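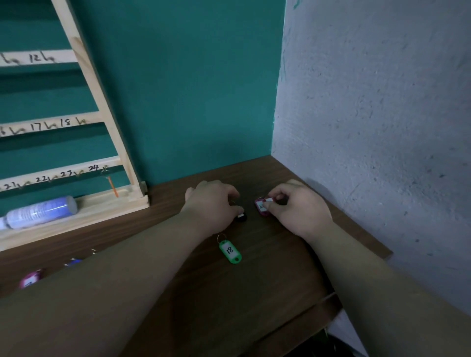
Key tags on the brown table, rack against the teal wall. Green 18 still to go up.

2/24/04

Key rack, continued. The pine is still bare and I have stopped promising to varnish it. Hook numbers are in my handwriting, so complaints come to me.

Naveen Ahuja wants tag colors to mean something: green for the Trurkside store, blue for Verkholm, pink for whatever is left over. I said the number is the system and the color is what the shop had in the drawer. We left it there – he'll bring it up again by August.

Tag 8 has no key. Tag 23 has two, and neither opens the cabinet. Tried both in the Hägglund padlock as well, no luck, one bent slightly.

To do: redo any label that's smudged, pencil first this time. Ask Brukance whether they kept a copy of the old key list. Mine stops at 12, in mid-word.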